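Gasside Personal Bloggers' Circle
Minutes of the winter meeting, 11 February 2022
Held in the upstairs room at Grecu
Minutes taken by Tamara Ursu

Opening

We got going a little late while people hunted for chairs, and then it was hard to stop the talking long enough to start, which I take as a very good sign! Welcome to the new faces, and a special hello to the ones who have been reading our blogs quietly for ages and finally came up the stairs. Everybody said their name and the name of their blog. A few people don't have a name for theirs yet and used the time to try some out on us. (Please, please go with the one about the porch.)

The minutes of the last meeting were read over and accepted. One correction: the post about moving back in with parents was published on Lulska and then copied to the author's own blog. I had it the other way round. Sorry!

News from Lulska

For newcomers, Lulska is our shared blog, the one where any member can put up a post even if they also write somewhere else. It had a lovely winter. We now have 87 people getting new posts by email, and the welcome message that goes out to them has been rewritten so it sounds like us and less like a bank. Thank you to everyone who sent in a line for it.

The most commented post since we last met was the one about a first year of marriage spent on opposite shifts. Readers wrote long, kind, personal replies under it, and several members said they went back more than once just to read those. We talked about how to look after a comment section like that. The feeling in the room was that the author should answer when they want to and leave it alone when they don't, and that any of us can step in and say thank you to a reader on a day when the author is busy.

Old posts with broken links are still a nuisance. We agreed to fix them as we come across them and to stop waiting for a big cleanup day that keeps getting put off. If you find one in somebody else's post, send them a note with the title of the post and the words the link is on.

The About page swap

The biggest item of the evening, and I loved it. Before the meeting everyone was asked to bring their About page printed out, with the name covered up. We mixed them, handed them around, and each person read a stranger's page out loud.

What a difference it makes to hear your own page in another person's voice! Plenty of us had opened with an apology. We're not really writers, we don't know why we started this, we hope you'll bear with us, and so on for a paragraph before anything happened. Read aloud, those bits dragged, and the room perked up every time we got to a plain detail. The page that got the warmest reaction just started with the writer's job on the night ferry and how she met her husband in the ticket line, and we were all leaning in by the second sentence.

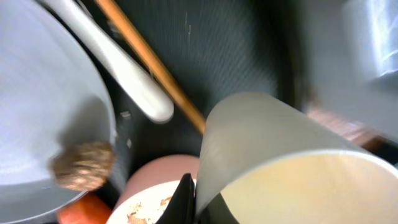
Then we got into how much to say about the other people in our lives, and that took up a good part of the evening. Nearly every About page had a partner in it, and most had a child or a roommate or a sister too. Some members use real first names, some use initials, and a couple of blogs use nicknames that started as a joke and are now what the readers call these people when they write in.

Points that came up, in no special order:

Ask the person first, and let them read the paragraph before it goes up. One member had her fiance write his own paragraph and it's now the funniest thing on the page.

A nickname only hides somebody from strangers. Your coworkers will know exactly who you mean.

Children get older. Something sweet about a toddler may not feel sweet to the same kid in middle school, so think about whether you'd be happy to take it down later if asked.

If a relationship ends, the About page is usually the last thing anyone remembers to change. It was suggested that we each put a reminder in the calendar for June and read our own page through then. Agreed, with a lot of nodding.

There was a friendly difference of opinion over ages and hometowns. Some love an About page that gives you the lot right at the top, and feel they know the writer at once. Others keep it to the region and never give an age, having had one strange email too many. We didn't try to settle it. We did agree that an exact street, a school or a workplace shouldn't go on Lulska, for any of us or anyone we write about.

Length was easier. Nobody wanted a word limit, but after hearing them read out, most people said they were going home to trim. I cut mine on the bus and it's so much better!

Layout and the Osiseck theme

Lulska has been running on the Osiseck theme since the fall. People like the larger type and the way the date sits beside the title. The complaints were about the sidebar, which drops to the very bottom on a phone, so that readers have to scroll past everything to find the list of members' own blogs. Two ideas were put forward. One was to move the list to a page of its own with a link in the top menu. The other was to end every Lulska post with a short line about the author and a link to their blog. We liked both and we're doing both. The author line should be written in the third person and kept to 2 sentences.

The pale gray text on white is also going. Several of us had been quietly squinting at it and each thought it was our own eyes.

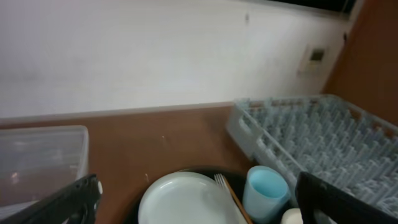 Can a couple share one blog and both be members of the circle?

Couples are welcome to, and each person joins in their own right. Both can post on Lulska under their own name, both can come to meetings, and their shared blog is listed once with the two names beside it. If only one of them wants to join, the blog is still listed, with just that person's name.

This led to a good side conversation about writing a blog as a pair. The couples in the room said the hard part is agreeing what counts as a post. One of you thinks the broken boiler is a great story and the other one was standing in cold water and doesn't want to hear about it again. What seems to help is letting either person save a draft without asking, but having both read it before it's published. Signing each post at the top also got a strong vote, as readers get muddled when "I" changes person from one week to the next.

The spring exchange

We're running the letter exchange again, and if you missed it last time, you're in for a treat. Each person is paired with another member and the 2 of you write each other an open letter on your own blogs, then link to one another. The subject is up to the pair. It's a wonderful way to get to know someone, and last time it brought readers across in both directions.

So far 15 members have put their names down, which leaves one person without a partner, so if you've been on the fence, please jump off it on our side! Pairs will be drawn out of a hat once the list is even. If you'd like not to be paired with someone you already know well, say so when you sign up.

A few ground rules carried over from last time. Write to the person, and let the rest of us listen in. Don't quote from private emails without checking. If life gets in the way, tell your partner early so they aren't sitting there refreshing your page (I have been that person).

Posting when there's nothing to say

This was brought up by a member who hasn't written since before the holidays and felt awful about it. I'm glad she raised it, for half the room felt the same. The long gap seems to grow a post of its own in your head, the one where you explain where you've been, and that post is so dull to write that the gap gets longer. The advice was to skip it completely. Start again with whatever happened this morning. Your readers will be pleased to see you and most of them have gaps of their own.

Someone keeps a page of first lines in the back of a notebook for days like that, and read us a handful. "My mother has bought a second kayak" was the clear favorite and we're all now waiting for the post.

It was also said that a blog can simply be finished. If you've told the story you wanted to tell, you can leave it up with a closing note and still be part of the circle. Your link stays on the list.

Other matters

Sponsored posts. The rule for Lulska stays as it was, meaning we don't run them. On your own blog it's your own business, though we'd ask you to label them clearly if you link to them from Lulska.

Photos of members at meetings. Ask first, every time, including in group shots.

Thanks to Grecu for keeping the room open past closing and for the extra pot of tea. Somebody left a green scarf on the back of a chair and it's behind the counter downstairs.

To do before next time

Everyone: send your two-sentence author line to Tamara.
Everyone: check that the link to your own blog on Lulska still works.
Tamara: make the members' page and add it to the top menu.
Tamara: change the text color and try it on an old phone.
Anyone who hasn't: sign up for the letter exchange.

The next meeting will be in the same room, with the date to be sent by email. Bring a post you never published. We'll read the openings aloud if you're feeling brave, and you're very welcome to just listen.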